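Workroom Inspection Checklist – Joinery and Finishing Area, Tolen Building

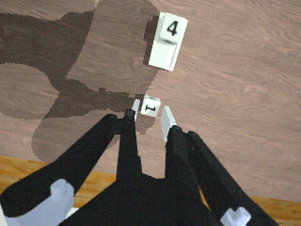
Scope

Covers the bench area, the machine bay, the finishing room and the timber store on the ground floor. The upstairs office and the shared yard have their own sheets. Inspection carried out on a Saturday with the machines isolated, starting at 08:30. Running checks were done afterwards with two people present.

Inspector: Annapurna Bangera
Accompanied by: Abelardo Salazar (workshop lead)
Copy to: Vesela Živković, Siteck

Ratings used

OK – meets the requirement on the day.
Minor – put right before the next inspection.
Action – put right within the period stated in the comment.
Stop – do not use until cleared in writing.
N/A – not present or not in use.

1. Access and floors

1.1 Main entrance clear to full width. OK.

1.2 Fire door to yard opens fully from inside without a key. OK. The closer is slow over the last part of its travel and does not always latch. Adjust. Minor.

1.3 Walkways marked and clear. Action, seven days. The line between the machine bay and the timber store has worn away where the trolleys turn. Offcuts were standing against the wall on the walkway side. Remove them and repaint the line.

1.4 Floor free from trip hazards. Minor. One floor socket cover by the end bench sits proud. Loose screws, not damage.

1.5 Floor free from dust build-up. OK in the bench area. Minor in the machine bay, where dust has collected behind the planer and under the extraction duct.

1.6 Anti-slip matting at machine positions. OK. The mat at the bandsaw has started to curl at one corner and should be watched.

2. Benches and hand tools

2.1 Benches stable and level. OK. Bench by the window rocks slightly when planing across the width. Packing has been fitted under one leg before and has compressed. Replace with a fixed shim.

2.2 Bench tops sound, no splinters or raised fixings. Minor. Two raised screw heads found on the assembly bench. Sunk during the visit.

2.3 Vices open and close freely and hold. OK. Jaw liners on the end vice are due for replacement.

2.4 Chisels and plane irons stored with edges covered. Action, seven days. The rack is fine but is too small for the number of chisels now in use, and the extra ones are kept in an open drawer. Either extend the rack or fit a divided tray.

2.5 Hammer heads secure, handles sound. OK.

2.6 Files fitted with handles. Minor. Same finding as last time. Files without handles to be taken out of the drawer until handles are bought.

2.7 Knife blades disposed of in a sharps tin. OK. Tin is nearly full.

3. Fixed machines

3.1 Bandsaw. Upper guide adjusts and locks. Blade guard complete. Tension gauge readable. Foot brake works. OK.

3.2 Table saw. Riving knife fitted and in line with the blade. Crown guard in place. Push stick within reach of the operator. Action before next use: the guard fixing knob has a stripped thread and the guard lifts when knocked. A. Salazar locked the machine off at 09:40 and the key is with him. Rating raised to Stop until the knob is replaced.

3.3 Planer thicknesser. Bridge guard adjusts over full width. Table lips free from nicks. Anti-kickback fingers drop freely. OK. Fingers cleaned of resin during the visit.

3.4 Pillar drill. Chuck guard present and undamaged. Table clamp holds. Minor. The chuck key was in the chuck with the machine isolated. No spring key is fitted. Order one.

3.5 Disc sander. Gap between table and disc within the maker's limit. OK. The disc is glazed and should be changed before it starts to burn work.

3.6 Mitre saw. Lower guard returns without sticking. Fence square. OK.

3.7 Emergency stops. All tested under power, with each machine stopping and staying off until reset. OK. The stop button on the drill is partly hidden by a clamp rack. Move the rack.

3.8 Authorised user list displayed. Minor. The list still shows a user who has left and does not show Nayeli Cárdenas, who completed her machine training in March. Reissue.

4. Dust extraction

4.1 Examination certificate in date. OK. Held in the office file. A copy should be kept at the unit.

4.2 Airflow at each hood checked. OK at all hoods except the bandsaw lower port, where flow was weak. The flexible hose has a split near the clip. Action, seven days. Tape is not a repair.

4.3 Filter bags sound and correctly seated. OK.

4.4 Collection bags emptied at two-thirds full. Minor. One bag was full to the collar. The log shows no entry for that week.

4.5 Blast gates move freely and are labelled. OK.

4.6 Masks available, face-fit records held. Action, fourteen days. Records are held for everyone except Nayeli Cárdenas. She is not to carry out sanding until tested.

Comment from A. Salazar: the bag log is kept by whoever closes up, and there was confusion over which day counted. We will move it to a fixed day.

5. Electrical

5.1 Portable appliances labelled and in date. OK, with one exception. The battery charger on the end shelf has no label. Removed to the office for testing.

5.2 Extension leads fully unwound in use. OK.

5.3 Sockets and switches undamaged. OK.

5.4 Isolators labelled. Minor. The label on the extraction isolator has faded and can only be read from close up.

5.5 Clear space in front of the distribution board. Action, same day. Sheet material was leaning against the board door – the third inspection running. It was moved while I was present. Mark the floor in front of the board as a keep-clear area.

5.6 Residual current device test button pressed. OK. Tripped and reset.

6. Finishing room

6.1 Flammables kept in the metal cabinet. OK. Cabinet closed and labelled.

6.2 Quantity on the bench limited to the day's work. Minor. Two opened tins of the Zendolov clear finish were on the side shelf and had plainly been there longer than a day.

6.3 Data sheets available for all products. Action, fourteen days. No sheet for the Agudelo hardener. Request from the supplier and do not open the second pack until it arrives.

6.4 Oily rags placed in the lidded bin. OK. Bin is emptied at the end of each working day and the log is complete.

6.5 Ventilation working. OK.

6.6 Gloves suitable for the products in use. Minor. Only thin disposable gloves found in stock. These are fine for water-based finishes and unsuitable for the thinner.

6.7 Eye wash bottles sealed and in date. OK.

7. Timber store and racking

7.1 Racking fixed to wall. OK. Fixings checked by hand and by eye.

7.2 Load notices displayed. Minor. The notice on the long rack gives 600 kg per bay. The notice on the short rack is missing.

7.3 Heavy items stored low. OK.

7.4 Sheet goods restrained. Action, seven days. The retaining chain has been unhooked and left hanging. The hook is stiff and people are avoiding it. Replace with a clip that can be worked with one gloved hand.

7.5 Board ends over 2,000 mm long marked where they project. OK. Tape flags in place.

7.6 Steps and ladders sound, numbered and logged. OK.

8. Fire precautions

8.1 Extinguishers in position, pins and tags intact. OK. The one by the finishing room door has been used as a coat hook. Coat removed.

8.2 Alarm call point tested. OK. Panel showed the correct zone.

8.3 Emergency lighting tested. Minor. Fitting over the timber store door went dim before the end of the test. Battery needs replacing.

8.4 Escape routes signed. OK.

8.5 No storage within 100 mm of heaters. OK.

9. First aid and welfare

9.1 First aid box complete. Minor. Large dressings short. Restocked from the office the same morning.

9.2 Accident book available. OK. No entries since the last inspection.

9.3 First aider named on the notice. OK. Melahat Ağca, certificate in date.

9.4 Hot water and soap at the sink. OK. Barrier cream dispenser is empty.

9.5 Hearing protection available at the machine bay entrance. OK.

9.6 Lighting level at bench height. Readings taken at each bench with the blinds down. Minor. The lowest reading was 113 lux at the far end of the assembly bench, where the tube has failed. All other positions are satisfactory.

Items carried over from the previous sheet

2.6 File handles – still open.
5.5 Board access – still open, rating raised.
7.2 Load notice – partly done.
4.5 Gate labels – closed.
8.4 Sign over yard door – closed.

Comments

V. Živković asked whether the table saw could be used with the guard taped down until the part arrives. It cannot. The machine stays locked off, and straight ripping can be done on the bandsaw once the hose at 4.2 has been changed.

M. Ağca asked for the dressings to be held in the workroom. Agreed, one spare pack to go in the cupboard under the sink.

The chisel drawer at 2.4 can be closed off sooner if the tray is made in house. A. Salazar will make it from offcuts, which will also clear part of 1.3.

All Action items to be signed off by A. Salazar and the sheet returned to me. The Stop item at 3.2 needs my signature as well as his.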